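CHAPTER 4 GRASPING AND PLACING: THE STODGATE PROJECT

In the previous chapter, students programmed an arm to move between fixed points. This chapter introduces contact with everyday objects. It follows the work of the robotics club at Stodgate College, whose members prepared an entry for the Beltness Schools Challenge over 14 weeks. The task set by the organisers was to move a plate between a table and a rack without dropping it. Readers will need the arm controller from Chapter 3 and the Pap software library, version 17 or later.

The club began by fitting a camera at the wrist, so that the fingers and the target could be viewed together. A plate standing on edge in a rack offers only a thin rim to the gripper, and the angle of approach must be chosen before the fingers close.

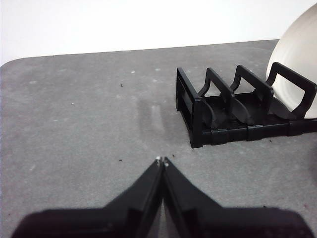
Clurkum, in a reply printed in the club's newsletter, objected that the angle mattered less than the speed, and that a slow arm would forgive a poor approach. The club tested this claim in February over 111 trials, the results of which are given in Section 4.3.

By the end of this chapter, students should be able to define an approach path, set a closing distance for two fingers and record a failed grasp correctly. Exercises begin on page 22 of the workbook.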